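Visit to the Flotska Textile Reuse Works, Clollum

Members of the Meken District Waste Partnership visited the Flotska works at Clollum on January 28, 2025. The purpose was to see how clothing from our kerbside and bring-bank collections is handled once it leaves the district, and to discuss terms for the next contract period. The party was received by Xiomara Haverford, site manager.

The works takes in mixed textiles from 2 counties. Sacks are weighed on arrival, opened by hand and passed along a belt, where staff remove shoes, bedding and anything soiled. The December intake was 1021 sacks, of which almost 300 came from our own district. Wearable items go to the grading hall – formerly the Sveinbjörnsson dye house – and the remainder is baled for wiping cloth or fibre recovery.

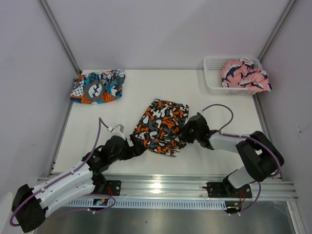

What happens to clothing that arrives damp?
It is set aside at the weighbridge and dried on racks if it can be saved. Sacks showing mould are refused and charged back to the sending authority.

Otis Boateng, who leads the grading team, explained the categories. Grade A goes to shops in the region, grade B to wholesale buyers. Children's wear is kept apart throughout, as demand for it is steady and the shops ask for it by size. 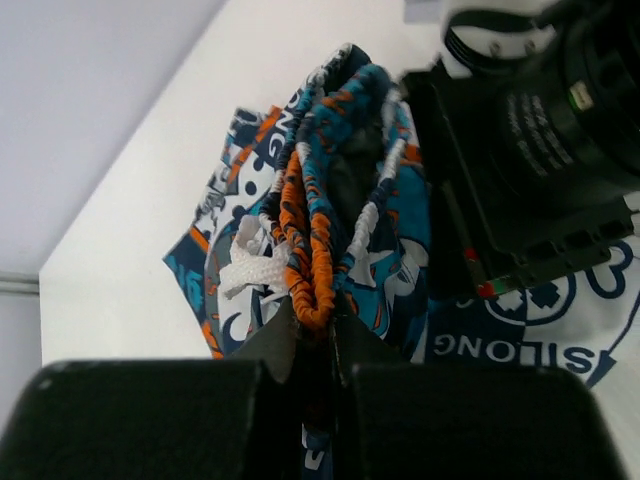
Grading standards for sportswear and swimwear were revised last year, following complaints from wholesale buyers. Garments are now checked first at the points of greatest strain. A gathered elastic waistband, such as the orange and navy one shown, is examined for lost stretch before the cloth itself is considered. Items that fail are sent for baling, as the cost of replacing elastic exceeds the resale price.

The partnership raised the matter of contamination. Flotska will supply 500 revised sack labels for a trial on the eastern rounds, and will report the results by weight. The draft contract terms will be circulated to member councils with the minutes.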